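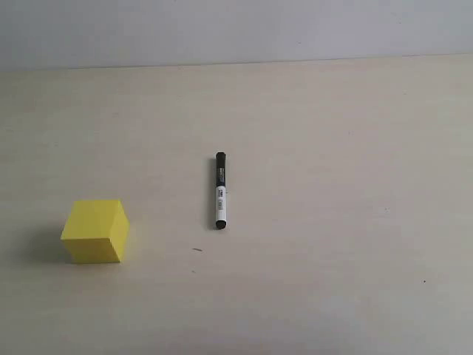
A yellow cube and a marker on a pale wooden tabletop.

How to Plan Storage Before You Move Into a Camper Van

Sort your belongings before you build a single shelf. Most people do it the other way around and end up with cabinets that fit nothing they own.

Step 1: Make three piles
Go through one room at a time. The first pile is what you use every day, the second is what you use every month, and the third is everything else. Only the first two get a place in the van. Sell the third pile, store it or give it away.

Step 2: Weigh it
Put everything into boxes and weigh each one on a bathroom scale. Write the number on the lid. My limit for personal gear was 1000 pounds, but yours depends on the payload listed on the sticker inside the driver's door. Subtract people, water, fuel you carry in cans, and the build itself.

Step 3: Mark the floor
Tape the outline of the bed, galley and walkway on a garage floor. Leave at least 16 inches for the walkway. Stack your boxes inside the outline and live with it for a weekend. Anything you keep climbing over is in the wrong spot.

Step 4: Place the heavy items
Batteries, water and tools go low and close to the axles. Split the load evenly left to right. I used Savport crates under the bed, held with two straps each - check that they clear the wheel wells before you buy.

Step 5: Leave some space empty
Keep one overhead cabinet free for the first month. Groceries and wet jackets will find their way into it.

Weigh the loaded van at a truck scale before your first long trip, with full water tanks and everyone on board.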